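Menswear Basics, Session 4: Leather Shoe Care
Instructor: Driss Abdel Rahman
Handout revised 12 Mar 2026

Bring one pair of leather dress shoes and the brush from your January kit. If you did not get a kit, a plain horsehair brush will do.

1. Daily wear

Do not wear the same pair two days in a row. Leather takes in sweat and needs a day to dry. Put cedar shoe trees in as soon as the shoes come off. Use a shoehorn, and untie the laces every time. Most crushed heels come from skipping those two steps.
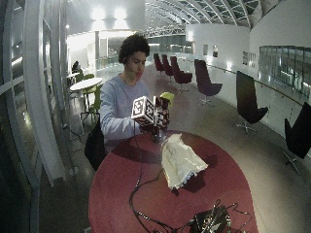

2. Cleaning and conditioning

Take the laces out. Brush off dust, paying attention to the welt, where grit collects. Wipe with a damp cloth and let the shoes dry away from heaters. Work in a pea-sized amount of conditioner per shoe. We use Vondow in class, but any neutral cream is fine. Wait 13 minutes, then brush again.

Cream polish adds color and covers scuffs. Wax polish adds shine and some water resistance. If you use both, cream goes first. Keep wax off the parts that bend, or it will crack. 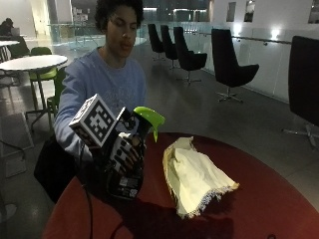

Can the same products be used on suede?
Suede needs its own brush and eraser, and creams or waxes will flatten the nap and leave dark patches.

3. Soles and heels

Replace the heel cap before the wear reaches the leather stack. The Zerouali repair counter charges 75 for new heels on both shoes, and a full resole costs more. Press the center of the sole with your thumb. If it feels soft, book the resole now.

For next session: read the Lukivora sheet on welted and cemented construction and find out which kind you own.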